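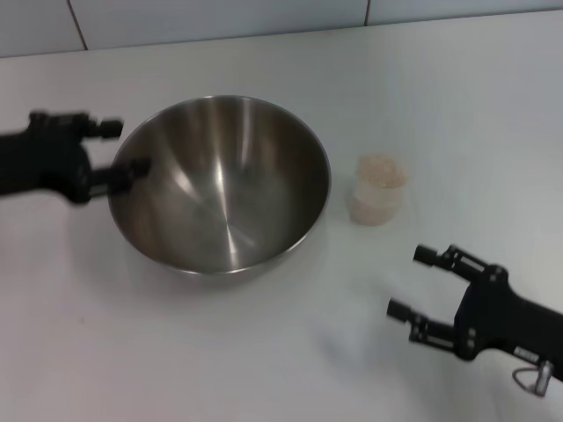

Section 4. Setting Up the Table for Dry Measuring

4.1 Purpose

This section sets out how the Plindesa preparation table is to be arranged before dry goods are measured or poured. It applies to rice, grain and similar loose foods. It replaces the January edition of the same section. Users who have not yet leveled the table must first complete Section 3.

4.2 Items Required

One stainless steel mixing bowl with a rolled rim
One small clear or translucent cup for each portion
Dry food, taken from a closed container
One soft cloth, clean and free of lint
One shallow tray for spilled grains

4.3 Preparing the Surface

1. Remove all items from the tabletop.

2. Wipe the surface with the cloth, working from the wall side toward the user. A damp cloth may be used, but the surface must be left to dry for 15 minutes before any dry food is brought to the table.

3. Inspect the bowl. It must be empty and dry inside. Grains left from an earlier portion are to be discarded, not returned to the container.

Note: Light shading on a matte white surface is often a shadow from the room lighting. Pass a hand over the area before cleaning it a second time.

4.4 Placing the Bowl and Cup

4. Set the bowl on its base, away from the edges of the tabletop. Press down lightly on opposite sides of the rim. If the bowl rocks, check the base for trapped grains.

5. Place the filled cup to the right of the bowl, leaving a hand's width between them. Left-handed users may reverse the arrangement.

6. Fill cups over the tray. The contents may be heaped near the opening when the food is to be poured at once. A cup that will be carried or stored must be filled no higher than 9 mm below the rim.

7. Pour from a low height. Tilt the cup over the center of the bowl and empty it in one slow movement – shaking the cup scatters grains across the table.

Caution: Do not place hot cookware on the tabletop. The surface is rated for items up to 70 °C.

4.5 Checking Panel Gaps

Loose grains collect in narrow gaps between panels and are difficult to remove once moisture has reached them. Gaps must be checked at the end of each session and after any spill.
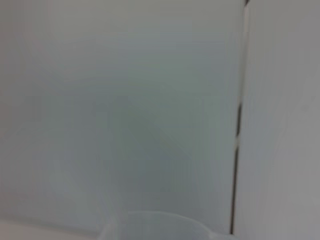
Figure 4-2. Dark gap between two pale, flat surfaces.

8. Look along the full length of each gap under good light. A dark line alone does not indicate dirt.

9. Draw a dry, soft brush along the gap from top to bottom. Do not use a knife, pin or other metal tool.

10. Wipe the surfaces on both sides of the gap with a dry cloth.

Note: Where a gap appears wider at one end, do not force the panels together. Record the position and refer to Section 7, Panel Adjustment.

4.6 Care of the Bowl and Cups

Wash the bowl by hand in warm water with mild soap and dry it at once. Cups are to be replaced after 12 months of regular use, or sooner if the walls are cracked. Nevell pattern cups may be stacked when dry – other cups must be stored singly.

Questions concerning this section may be addressed to Shakuntala Pandey, Product Documentation, Prallberg.

Section 4 revised February 15, 2025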